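Shaohua Luo has been told that Cerklow will be the club night that changes the city, and she has heard that before. By her own count this is the fourth residency to make the promise since she began playing out, and two of the others closed before their first birthday.

"Every flyer says bass and every flyer says forward-thinking," she says over noodles, four hours before her set. "Then you get there and the guy before you is playing the same drop you heard at the mall."

Luo plays as Dusis, a slow and heavy mix of half-time drums and old rap vocals that she has been working on for 7 years. The promoters at Hurnach, who booked her for all of October, call it a new genre. I asked her whether it is one.

"No. It's hip-hop played slowly by someone who likes sad records."

Hurnach says the opening party drew 2,000 people. I find that hard to square with a room licensed for 289, even allowing for people coming and going all night. When I put it to Lanying Kong, who runs bookings for the company, she said the larger figure covered "everyone who engaged with the event." I asked if that meant clicks. She said it meant engagement.

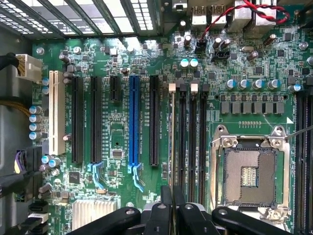 Luo laughed when I repeated this to her. She was paid a flat fee, so the head count makes no difference to her rent, but she does mind what it does to younger DJs. "They see that number and they think they failed because they played to sixty people. Sixty people is a good night if they stay."

Kong is easier to believe on the subject of sound. The company rented a better system for the month, and she admits the old one was bad. "We had complaints from the artists and we had complaints from the bar," she told me. Whether the rental goes on past October depends on ticket sales, which she wouldn't discuss.

There is also a record on the way, a four-track EP called Zou. Hurnach's press sheet says it "erases the border between club and cinema." Luo hadn't read the sheet, so I read it to her. She asked me to stop halfway through.

"Two of the tracks are good," she said. "One is fine. The last one I'd still like to fix, and they want it next week."

Would she sign on for another month at Cerklow if they asked? She took a while over that one. "If they pay on time," she said, and went to find her headphones.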